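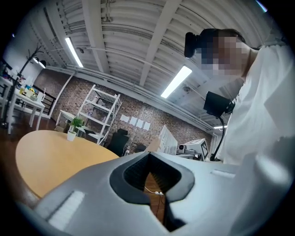

# Making a Borrowed Studio Easier to Work In

**Student project report, Olanrewaju Onyeka**
21 September 2021

My project began with a complaint, and I'm afraid the complaint was mine. I had spent most of the summer working in the shared studio on Thaler Street, and every afternoon I lost a good bit of time hunting for somewhere to put things down. My advisor very kindly suggested that I stop grumbling and write it up, so I did!

## What I looked at

The room covers 744 square feet, with a dark wood floor and a brick wall that everyone loves on sight. I kept to the furniture we already had, plus a budget of 300 dollars, and I asked the people who share the studio to fill in a short form about where they liked to sit. I got 22 forms back, some with drawings on them, which I have kept.

The tall white shelving by the brick wall was mostly empty, while the white desk near the coat rack was covered in small colorful odds and ends. I think people simply put things down where they happen to be standing (I certainly do), and the shelves are a few steps too far for that.

## The round table
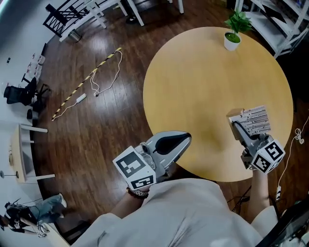
Round tables were the part of the project I enjoyed most, and I read far more about them than I needed to. They are friendly to sit at and you can always squeeze in one more chair, but they have no corner where you can park a mug or a stack of paper. Ours has a pale top that looks lovely against the dark planks, and a small potted plant near the edge, which I would like to keep on the table in my final layout. Several of the forms mentioned plants warmly, and one asked for a whole row of them.

## What I would change

- Move the shelving closer to the desk.
- Give cables a fixed path along the wall, with a hook for any spare length.
- Buy one low cart from the Gorkska catalog for things in daily use.

The cart and hooks would leave a little money over, and I would happily spend it on a second plant. I hope to try the new layout in October and hand out the same form again.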